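El papel japonés en la conservación de documentos

El papel japonés (washi, para quien quiera ponerse fino) es el material que más gastamos quienes reparamos libros y documentos, y como llevo media vida con los dedos pegados a él, me ha tocado a mí escribir esta entrada. Aviso: me enrollo.

Se fabrica sobre todo con fibras de kozo, mitsumata o gampi. El kozo es mi favorito, con fibras largas y fuertes que se agarran al original como si hubieran nacido allí. El gampi es más liso y brillante, y el mitsumata queda en medio, más blando, muy agradable para cubrir zonas débiles sin que se note demasiado.

Usos habituales

Lo más común es el refuerzo de desgarros. Se rasga una tira (rasgada, nunca cortada con tijera, que el borde con pelusilla es lo que disimula la unión) y se pega con almidón de trigo o con metilcelulosa. También sirve para injertar lagunas, hacer charnelas y laminar hojas muy frágiles, aunque esto último lo dejo para casos desesperados.

En el archivo de Iltholm aprendí con Ewurabena Alhassan, que en mayo me puso delante un registro parroquial de 160 hojas y me dejó 20 para practicar. ¡Qué sudores! Las dos primeras me quedaron tiesas como cartón por exceso de adhesivo, y todavía me las recuerda.

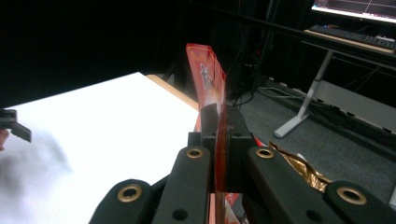
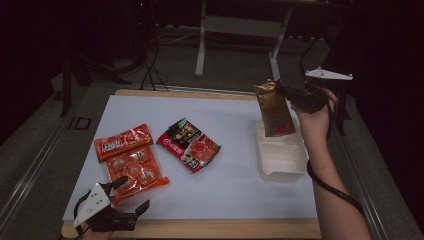
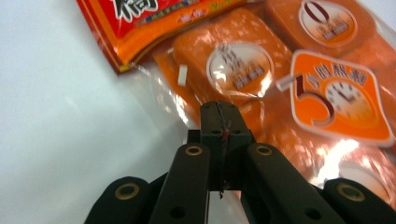
¿Se puede retirar una reparación de papel japonés sin dañar el original?
Casi siempre, si se pegó con almidón de trigo y las tintas aguantan la humedad. Se aplica una cataplasma de metilcelulosa, se espera a que ablande el adhesivo y se levanta la tira despacito con una espátula.

Elección del gramaje

Aquí cada taller tiene sus manías. Para un desgarro en papel de imprenta corriente uso un kozo de gramaje medio; para papel de seda o de calco, el más fino de 2 gramos por metro cuadrado, que se te vuela si estornudas. En el taller Briem prefieren teñirlo antes con acrílicos muy diluidos, y queda precioso, pero a mí me gusta que la reparación se vea de cerca.

Almacenamiento

Plano, a oscuras y en carpetas sin ácido. Yo guardo los retales por tono en un cajón, hasta los más pequeños, y siempre acabo usando alguno para probar el adhesivo.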